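第四章　把货架摆满：饮料、薯片和小零食怎么上架

架子装好、层板扣紧，终于到了最让人高兴的一步！这一章讲的是Josance 603型三层灰色金属货架的首次上架，店里、办公室茶水角、社区活动室都适用。上一章的水平检查还没做的话，请先翻回去做完，歪着的架子摆得再漂亮，瓶子也会跟你作对。

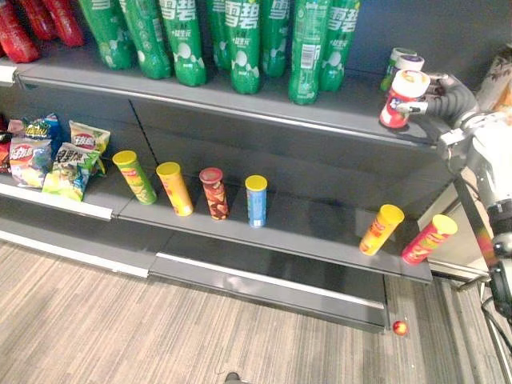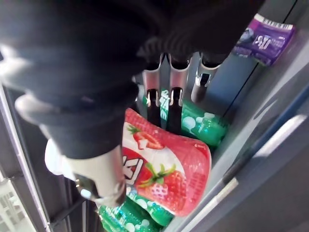
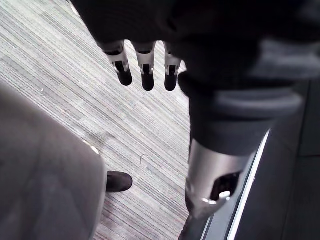 瓶装汽水放上层，会不会太重？

603型每一层的承重都一样，瓶装汽水放上层没有问题，前提是层板两端的挂钩全部入槽，而且重量沿层板分散开。装满的箱子请不要整箱往上层放，拆开以后一瓶一瓶摆。

4.1　开始之前

手边准备好这几样：一块半干的布、一块全干的布、价签纸、剪刀，再加一个空纸箱，用来放拆下来的包装膜。

1. 用半干的布把三层板面各擦一遍，再用干布擦一遍。新架子表面常有一层薄薄的防护油，薯片袋子蹭上去会留印，很难看。
2. 擦价签条的槽。用布角包住指甲，从左往右推到头，里面的碎屑就出来了。
3. 把全部商品先放在旁边的桌面或干净的纸板上，按品类分好堆。
4. 看一遍保质期，近的放在手边。

注意：架子立在地毯上时，放满货以后地脚会往下陷一点。短绒的方块地毯陷得少，长绒的陷得多。请在摆完上层以后再量一次水平，需要时用随架附带的扳手调地脚。调的时候请另一个人扶住立柱。

4.2　上层：瓶装和罐装

上层是整个架子的门面，颜色整齐了，走进来的人老远就能看见，特别提气！

1. 从左端开始放第一种饮料，瓶身贴近前沿，但不要压在前沿的唇边上。
2. 同一种饮料放在一起，换品种的地方留出两指宽的空。
3. 把每一瓶转到商标正面朝外。条形码朝侧面或朝后都可以，别朝正前方。
4. 前排摆满了再摆后排。后排瓶子对准前排的空隙，这样拿走前面一瓶，后面那瓶一眼就能看到。
5. 右端留给小罐子和筒装商品。矮的放里侧容易被挡住，所以高的放里侧，矮的放外侧。
6. 退后两步，看看瓶盖是不是在一条线上。瓶型不同，盖子不齐是正常的，同一种瓶子不齐就要看看是不是有瓶子踩在了前沿上。

小提示：绿瓶和红瓶挨着放，颜色对比非常鲜明，雪碧旁边放红色包装的饮料就是很讨喜的搭配。要是手上的货颜色都差不多，可以用罐装商品在中间隔一下。

警告：玻璃瓶请勿放上层。取放时手臂抬得高，碰倒旁边一瓶的机会也大。

4.3　中层：袋装薯片

中层板可以平装，也可以斜装。我们很喜欢斜装！袋子会微微仰起来，站着的人低头正好看到正面的图案。

1. 拆袋装商品的纸箱时，刀片只划胶带，深度不要超过2毫米。被划破的袋子不要上架。
2. 双手托住袋子底部两角，轻轻抖一下，让里面的薯片落到底，袋子就站得住了。
3. 从左端起摆，第一袋靠住侧板，后面的袋子依次靠住前一袋。
4. 大袋放后，小袋放前，口味名要露出来。
5. 每摆完一种，用手掌在袋子正面轻轻按一下。鼓得很硬的袋子不要叠着放。
6. 空出来的位置先空着，别用别的品类去填，补货时会乱。

注意：斜装的层板前沿必须装挡条。没有挡条时，袋子会一个推一个地往前滑。挡条卡扣有方向，圆头朝下。

4.4　下层：横放的瓶子和小袋零食

下层的位置低，弯腰才看得清楚，所以这里的摆法可以活泼一点。

1. 大瓶饮料竖放，或者横放，瓶盖统一朝一个方向。横放时两端各垫一个防滚垫（配件袋里的黑色小三角）。
2. 横放的瓶子最多两层，上面一层卡在下面两瓶之间的凹处。
3. 小袋零食单独用一个浅盒装，开口朝前，盒沿高度不要超过袋子的一半。
4. 草莓味、奶油味这类红白包装的小零食，放在绿色瓶子附近特别好看，请一定试试！
5. 袋子封口的锯齿边朝上或者朝侧面，不要折到底下。

警告：请勿把小袋零食压在横放的瓶子下面。袋子受压后封口会裂开，外面往往看不出来。

如果不小心把瓶子和袋子放混了，整理的顺序是先袋后瓶。先把软的东西拿出来放到一边，再去扶硬的，扶好了把袋子放回原位。拿袋子时捏住侧边，不要捏封口。

4.5　价签

1. 把价签纸按虚线撕开，写好品名和价格。
2. 从价签条的右端插入，往左推到对应商品的正下方。
3. 最左端的白色小夹子用来夹货架编号，不要取下。
4. 一种商品一张价签，哪怕它占了半层。

价签条长度与层板相同，配件袋附带100张空白价签，用完以后任何厚一点的卡纸裁成同样大小都能用。字请写大，黑色粗笔最清楚。

4.6　每天五分钟的整理

架子摆好以后真正的乐趣才开始，每天看着它整整齐齐的，心情会很好。关门前可以这样过一遍：

1. 把每层后排的商品往前拉，填满前排。
2. 商标转正。
3. 捡起掉在架子前面和底下的东西。地毯上的碎屑用手持吸尘器吸掉，条纹地毯上的小碎片很难看见，最好顺着纹路和逆着纹路各吸一遍。
4. 检查有没有漏气的袋子和渗水的瓶子。
5. 把缺的品种记在本子上。

整理中层时，一只手扶着旁边的袋子，另一只手去拿中间的，整排就不会塌。

4.7　常见情况

瓶子总往一边靠：先查水平，再查层板挂钩。四个挂钩里只要有一个没入槽，放满以后就会偏。

薯片袋站不住：袋底没有抖平，或者斜度太大。把层板后端的挂钩往下移一格再试。

价签条脱落：胶条没有压实。把整条取下，擦净背面，重新贴上以后用手掌压住，从一端走到另一端。

层板有响声：放货时听到一声“咔”，多半是挂钩刚刚落到位，卸下商品检查一遍，确认后再放。响个不停的话请停止使用，联系购买处。

配件编号：防滚垫和挡条同装一袋，袋上印有271，补购时报这个编号即可。

下一章讲转角架和两架并联。

读者留言（4）

Anoma Munshi
2018年8月26日
昨天照着4.3摆的薯片，斜装真的好看太多了！不过挡条的圆头朝下我看了三遍才看懂，能不能画个小箭头？

Lâm Trương
后排对准前排空隙这一条太实用了。我们茶水间以前都是直直一列，前面的拿光了大家都以为没货。

Parveen Siriwardena
想问一下防滚垫能不能用在上层？我有几瓶矮胖的果汁，竖着放总是晃。

Debashish Sarkar
回复楼上：可以用，我就是这么用的，一瓶垫两个，前后各一个。记得垫子有纹的那面贴着层板。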